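Temba nesting measuring cups are sold as a set, one color to a size, so you can tell them apart in the drawer. They are made of plastic and have long, flat handles that lie along one another when the cups are stacked.

Item 164. Sold by Aneo Kitchen and Table. 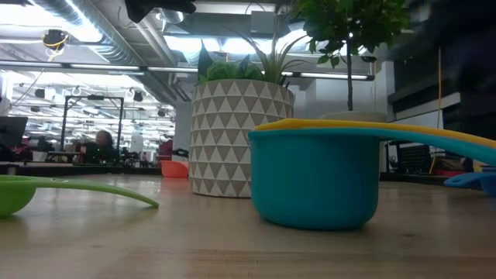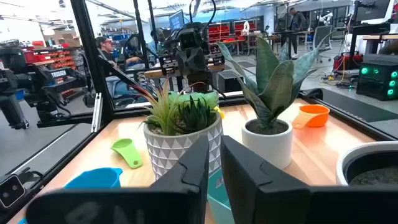 ## Details

- Plastic cups in bright colors, including lime green, blue, orange, teal and yellow
- Cups fit one inside another for storage
- Size is molded into the underside of each handle
- Dishwasher safe, top rack only
- Not for use in the microwave or on the stove
- Planters not included

## Using the set

The cups are meant for dry goods such as flour, rice, oats and sugar. Fill the cup over the rim and level it with the back of a knife. You can measure water and milk with them too, but a jug with a pour spout is easier for anything over half a cup.

Vicente Orellana in our shop also uses the smaller ones to scoop potting mix. If you do the same, keep a separate set for the kitchen.

## Care

Wash before first use. Turmeric and tomato will stain the lighter colors if left overnight. A paste of baking soda and water takes most of it off. Do not use steel wool.

## Ordering

Sets ship from our Berau warehouse within 6 working days. Returns are accepted for 100 days if the cups have not been used. Single replacement cups can be ordered by color; write to Zawadi Minja at the parts desk and give the item number. Shops ordering 9 sets or more get the trade price.

Page updated 17/05/2021.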